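Wo die Stadt nachts am lautesten brummt

Seit Februar liegt bei uns in der Redaktion eine Tabelle, über der ich eindeutig zu viele Abende verbracht habe. Drin stehen alle Lärmbeschwerden, die im vergangenen Jahr in den vier Innenstadtbezirken eingegangen sind und die etwas mit Technik zu tun haben – also keine Partys, keine Hunde, keine Laubbläser. Es sind 288 Einträge. Und ich dachte vorher, das wird langweilig!

Wurde es nicht. Mit Abstand die meisten Meldungen kommen nämlich aus dem Viertel hinter dem alten Güterbahnhof, und zwar aus genau drei Straßen. 68 Beschwerden allein von dort, fast alle zwischen 22 Uhr und 4 Uhr früh. Die Leute schreiben von einem Brummen, das man eher im Bauch spürt als hört. Eine Anwohnerin hat es sehr hübsch als »Kühlschrank, der nie zufrieden ist« beschrieben, das Zitat hängt jetzt über meinem Schreibtisch.

Also bin ich hingefahren, abends um elf, mit Thermoskanne und einem geliehenen Messgerät. Zwei Stunden lang bin ich die Straßen rauf und runter gelaufen (ein Herr mit Dackel hat mich dreimal gegrüßt und beim vierten Mal gefragt, ob er jemanden anrufen soll). Vor der Bäckerei war fast nichts zu hören, aber im Durchgang zum Hof der Nummer 17 stand das Brummen richtig zwischen den Wänden. Ich habe es danach noch eine Weile im Ohr gehabt.

In dem Hof sitzt hinter einer Stahltür die Firma Skeleo, die dort Serverplatz vermietet. Auf dem Dach stehen ihre Kühlgeräte, und die laufen auch nachts. Man Man-lok Huang, der bei Skeleo den Betrieb leitet, nimmt am Telefon kein Blatt vor den Mund: Ja, das Brummen komme vermutlich zum großen Teil von ihnen, nein, gegen Grenzwerte habe man nie verstoßen. Die Geräte seien genehmigt und würden zweimal im Jahr gewartet. Im Frühjahr sollen sie trotzdem auf neue Dämpfer gestellt werden, und zwar auf eigene Kosten. Ein genaues Datum wollte er mir nicht nennen, ich habe es mehrfach probiert.

Beim Umweltamt sieht man die Sache etwas anders. Dort heißt es, der Grenzwert gelte eben für den normalen Pegel, tiefe Töne würden gesondert beurteilt, und dafür brauche man eine Messung in der Wohnung, bei geschlossenem Fenster. Solche Messungen hat es im ganzen Viertel bisher zwei gegeben. Eine davon musste abgebrochen werden, als der Nachbar oben anfing zu staubsaugen.
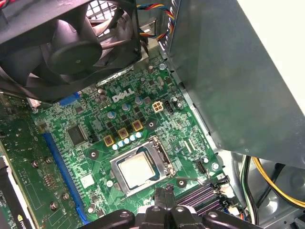
Cheng-en Sin wohnt im dritten Stock direkt gegenüber und hat in einem Jahr allein elf Beschwerden geschrieben. Er ist deswegen gar nicht besonders wütend, eher gründlich. Seine Meldungen haben alle eine Uhrzeit, eine Windrichtung und eine Note von eins bis sechs. Im Sommer war es am schlimmsten, sagt er, in der Hitzewoche stand jede Nacht eine glatte Sechs in seinem Heft. Das passt ziemlich gut zu meiner Tabelle, denn da gehen die Meldungen genau in diesen Tagen steil nach oben und fallen mit dem ersten Regen wieder ab.

Der Rest der Stadt ist übrigens erstaunlich friedlich. Am Flussufer gab es vier Meldungen, alle wegen derselben Wärmepumpe, die inzwischen versetzt ist. Im Norden hat jemand über Monate eine Alarmanlage gemeldet, die sich am Ende als Rauchmelder mit leerer Batterie in der eigenen Abstellkammer herausstellte. Den Eintrag hat das Amt freundlicherweise als »erledigt« abgelegt.

Der Bezirksausschuss will sich in seiner nächsten Sitzung mit dem Güterbahnhofviertel befassen. Auf der Tagesordnung steht der Punkt ganz hinten, nach den Fahrradbügeln. Wer selbst etwas hört, kann das formlos beim Umweltamt melden, am besten mit Uhrzeit und Adresse. Ich stelle mich im Sommer noch mal in den Durchgang – dann hoffentlich mit den neuen Dämpfern auf dem Dach und ohne Thermoskanne.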